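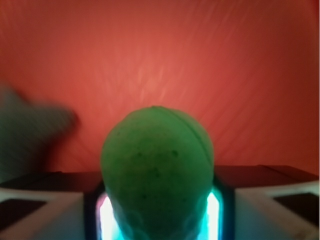 About Us

Orkdale Bath Goods makes bath bombs, shower tablets and plain bar soap in a small workshop on the lower floor of the old Raudsepp building. Deividas Rimkutė started the business at a kitchen counter with one mixing bowl and a set of round two-part molds. The bowl is gone but the same style of mold is still in use.

We press and pack up to 1000 pieces a week, more in September when shops begin ordering for the holidays. Our range has 17 scents. Wunis, the mint and sage one, is our oldest and still the best seller. Zustlow is unscented and has no added color.

Every batch is mixed dry, pressed, and left on racks overnight before wrapping. Pieces that crack are sold in bags at the counter as seconds – same recipe, lower price. Small differences in color from batch to batch are normal. Some of our bath bombs contain ground herbs, so you may find flecks in the water after your bath. They rinse away.

We supply 33 shops and also sell directly from the workshop. Shops can order by the case, with mixed scents if they like. We do private label work for hotels and gift companies, with a minimum of 146 pieces per scent.

Ingredients are printed on each wrapper. If you have an allergy or want to know more about a product, ask at the counter or use the contact form.

Page last updated 6/20/20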